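Clothes hanger

A clothes hanger, also called a coat hanger, is a device used to store a garment so that it keeps its shape and resists creasing. The usual form imitates the outline of the human shoulders and is suspended from a rail by a hook. Hangers are made from wire, timber, plastic, tubular metal, padded fabric and, less often, moulded paper fibre.

History

Before hangers came into general use, most clothing was folded into chests or hung from pegs. Pegs suited heavy cloaks and work clothes but left a point in the collar or shoulder of finer garments. Shaped wooden hangers spread through tailors' shops in the nineteenth century, as suits and fitted coats became ordinary dress for office workers. Bent wire hangers followed and were taken up by laundries and dry cleaners, who needed something cheap enough to send home with the customer.

The town of Darnwood had a small hanger trade based on local beech. Its largest works, Mikard, turned shoulder pieces for hotels and department stores and stamped the buyer's name in the centre of each bar. The works closed after plastic hangers took over the retail market. Stamped Mikard hangers are now collected, with coloured enamel hooks fetching the higher prices.

Types

Wire hangers are light and take up little rail space, but they bend under wet or heavy clothing and may leave rust marks where the coating has worn. Wooden hangers are stronger and are preferred for coats and suits. Those with a wide, curved shoulder spread the load over more of the cloth. Plastic hangers cover the middle of the market and are often notched to hold straps.
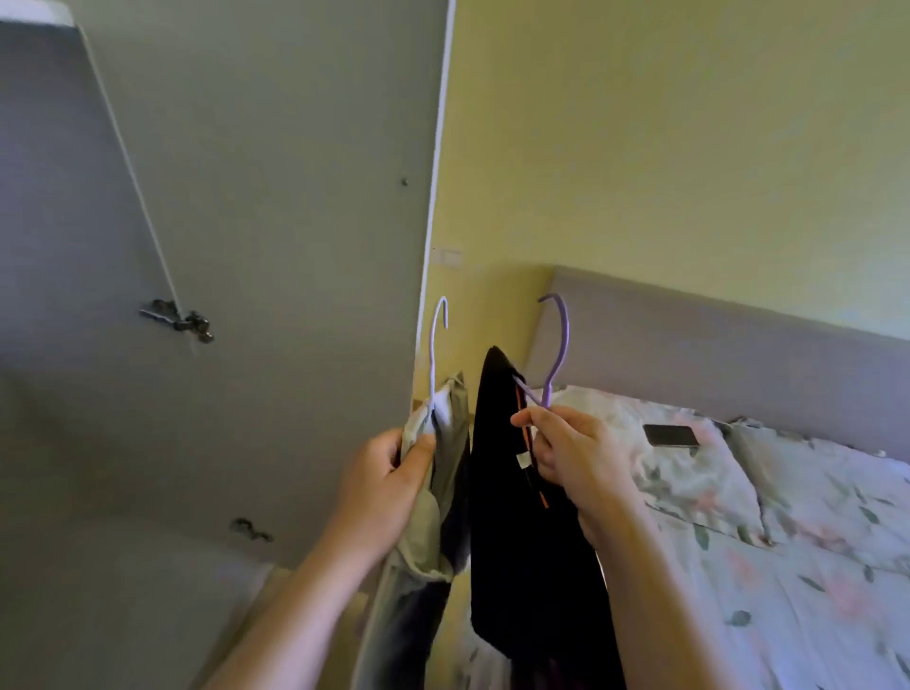 Trouser and skirt hangers use clips or a clamping bar instead of a shoulder piece. Combination hangers, such as the Nijs pattern, carry a jacket above and a pair of trousers folded over a lower bar. The bar is sometimes flocked or fitted with a rubber sleeve to stop the trousers sliding off. Padded hangers are used for knitwear, silk and bridal wear, although heavy jumpers are better folded, as they stretch under their own weight.

Sizes

An adult hanger is commonly 40 centimetres or a little more across. Children's hangers are narrower. A hanger that is too wide pushes into the sleeve head and leaves a visible bump, while one that is too narrow lets the shoulder droop.

Museum use

Costume collections hang only garments whose seams can bear the strain. The Vavska textile store keeps 611 garments on padded hangers made to the measurements of each piece, with cotton covers over unbleached wadding. Beaded and bias-cut dresses are stored flat.

Disposal

Wire hangers tangle in sorting machinery and are refused by many kerbside recycling services. Some dry cleaners accept them back for reuse. Plastic hangers often combine a plastic body with a steel hook, and the two parts must be separated before either can be recycled.

See also: Wardrobe; Clothes valet; Garment bag

Last revised 6 Jul 2019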